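Follmont Shared Workshop
Gripper build, notebook entry
Jul 28, 2024
Entered by: Ans Dekker
Copy to: Kristof Van Dijk, Bình Khổng

The second pair of hand-held grippers has been assembled and released for use at the upstairs table. The jaws were printed on the workshop machine at 90 percent infill. Two earlier jaws split at the root and have been discarded. The marker cubes are fixed with four screws each, and the adhesive pads used in the first build are no longer to be fitted.

The bag task was selected for the first handling trials. Soft, creased material places greater demands on the jaw tips than the rigid blocks used previously, and the straps must be kept clear of the markers.

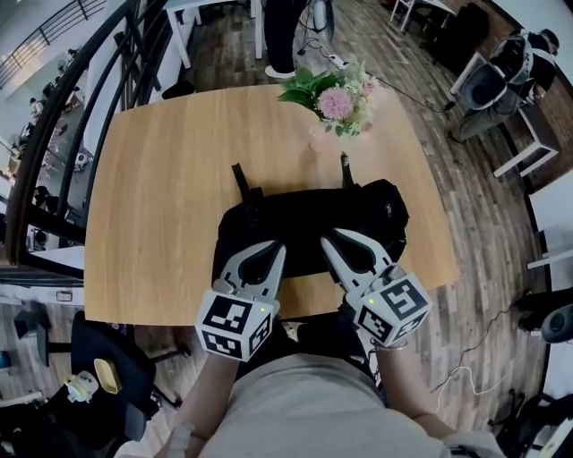
Grippers with marker cubes at the black bag, upstairs table.

Trial length is set at 7 minutes. Operators are to keep the patterned faces of both cubes unobstructed and to record any loss of tracking in the right-hand column of the log sheet.

Open items:
Jaw spring on the left unit is stiffer than on the right. Kipchumba Magesa to measure both.
Replacement black lining for the jaws, 5 sheets, on order from Van Loon.
Cube base drawing to be revised to show the new screw positions. The copy in the binder is out of date.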